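Notes on the Grasp Sequencer, Release 8

8 August 2019

The control software that our small group maintains under the name Laing reached its eighth release this summer. I have been asked more than once to set down what changed and why, and this site is a more suitable place for it than the release notes, which are written for people who already know the code.

Laing sits between the planner and the motor drivers. The planner, which Lauri Hakala wrote and still looks after, produces a list of poses. Laing decides when the arm may move from one pose to the next, what the gripper should be doing in the meantime, and what happens if a reading does not agree with the plan. Until June, the last of these was handled by a single rule. If the measured finger position differed from the commanded position for longer than a fixed period, the arm stopped and waited for an operator.

That rule was safe, but it was of little use with soft packaging. Items in plastic wrap compress as the fingers close, and the fingers therefore settle somewhere other than where the planner expected them. The old release treated every such case as a fault.

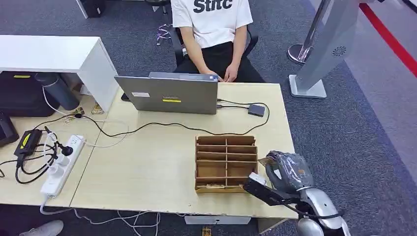 The gripper at the slotted organizer, with a wrapped item.

The new release replaces the single rule with a short state machine. After contact, the sequencer enters a settling state and reads the finger encoders until the change between readings falls below a threshold. Only then does it compare the result with the plan. A difference within the allowed band is recorded as a valid grasp, and the pose list is adjusted before the arm proceeds. A difference outside the band still leads to a stop, as before.

Celeste Calado reviewed the stored logs in order to choose the band. She worked from 3184 recorded grasps, of which 1465 involved wrapped or bagged items. Her recommendation was to keep separate values for rigid and soft objects and to let the task file state which applies. I had argued for one value and a wider margin. Her figures were persuasive, and the task file now has a field named "compliance" that must be filled in. A missing value is an error at load time.

The second change concerns the wrist view. The perception module formerly ran on the head camera alone, and the wrist images were saved but not used. They are now used during the final approach, where the fingers and the object are close together and the head view is often blocked by the arm itself.

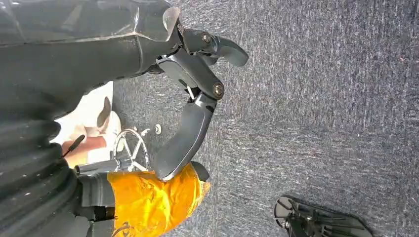 The principal difficulty was timing. The two image streams do not arrive together, and the module had been matching them by order of arrival. Ishbel Niven rewrote this part so that each image is matched by its capture time and is dropped if no arm pose exists close enough to it. The pose buffer now holds up to 1000 entries. In the previous version a slow disk could cause the buffer to fill and the oldest poses to be lost without any message – a fault that we had attributed to the planner for some months. I have since apologized to Mr. Hakala.

Masking also required attention. The fingers occupy a large part of the wrist view, and the segmentation step would sometimes merge a finger with the object beneath it. We now project the known finger geometry into the image and exclude those pixels before segmentation begins. The mask depends on a correct wrist calibration, and the calibration tool will refuse to save a result whose error is above the limit in the settings file. Users who upgrade from an earlier release should run the tool again, even if the camera has not been moved.

Two matters remain open. Replaying a log at anything other than normal speed gives incorrect settling times, as the state machine reads the system clock in one place where it should read the log clock. There is also no means at present of changing the compliance value in the middle of a task. Nokuthula Mabaso has a draft of the second, and it will be merged once the tests for it have been written. The replay fault is mine to correct.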